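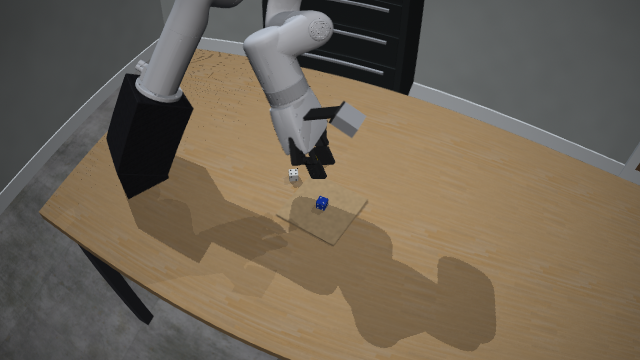 Chapter 5
Trusting a Scale Model

Every builder of flying boats has heard that if the model floats well, the full-size craft will too. Treat that claim with suspicion. A model is a guess with paint on it, and the water in a test pond does not know what scale you had in mind.

Take the Plillico, a twin-engine amphibian drawn up by the Vullmont yard. The first model was built at one-seventh scale and towed across Lake Harawira. It rose cleanly onto the step, ran straight, and threw its spray well clear of the propellers. The yard was pleased and said so in its brochure. What the brochure left out was that the model had been tested on flat water, with no wind, at a single loading. When a second model was ballasted to match a full-size weight of 780 kilograms, the nose began to bounce before it reached takeoff speed. Builders call this porpoising, and it wrecks airplanes.

Was the first test wrong? Only if you believe it showed what the brochure said it showed. It told the yard how one hull behaved on one calm morning.

In this chapter we look at what can be scaled and what cannot. Length is easy. Weight shrinks with the cube of length, which catches out a surprising number of people who own calculators. Speed follows the square root, and spray follows no rule that we would bet a hull on. Section 2 works through the Grirnirik float tests, where two careful crews towed the same model and came home with different answers. Read both reports before you decide which crew to believe.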